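Ilton Contact Cleaner, 60 ml brush bottle

$8.76 – in stock, ships from Grolbridge

I started selling this stuff after I'd gone through most of a case of it myself. I fix up old desktops in the back of the shop, mainly office machines that come in by the carload when a business moves out, and a lot of the ones that "won't boot" only need their contacts cleaned. Memory sticks, graphics cards, sound cards, that sort of thing. A few strokes along the gold edge, let it dry, put it back in. I used to do it with a pencil eraser and I'm a little embarrassed about how long I kept that up (the crumbs get everywhere!).

The brush is built into the cap and it's narrow enough for a card edge without slopping onto everything next door. The bristles are stiffer than the ones on the old Biswas bottle, if you remember that one, and they don't shed. The smell is pretty strong for a minute or two, so crack a window.
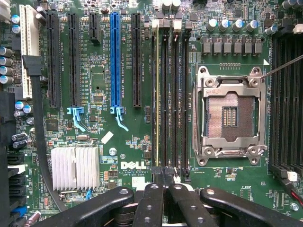
Expansion slots on a Dell board, with a long blue PCI Express x16 slot among the black ones.

How I use it: power off, unplug, hold the power button in for a few seconds, then pull the card. Brush one side, flip it, brush the other, and wipe with a lint-free cloth. Give it ten minutes before it goes back in. Please don't pour it into a slot – brush the card and let the card do the work. If the slot itself is full of dust, blow that out first with the machine unplugged.

It's fine on bare metal contacts and on most hard plastics. I'd keep it off screens and clear plastic windows, and off printed labels you want to keep, because it will take the ink right off. Ask me about my favorite label maker sometime.

One bottle lasts me a good few months. If you go through more than that, the 337 ml refill can (item 518) works out a lot cheaper, and Rajitha Dewan at the counter can set one aside for you.

What you get: one 60 ml bottle with brush cap, one cloth, and a safety sheet.

Cannot be shipped by air. Unopened bottles can come back for a refund through the end of January.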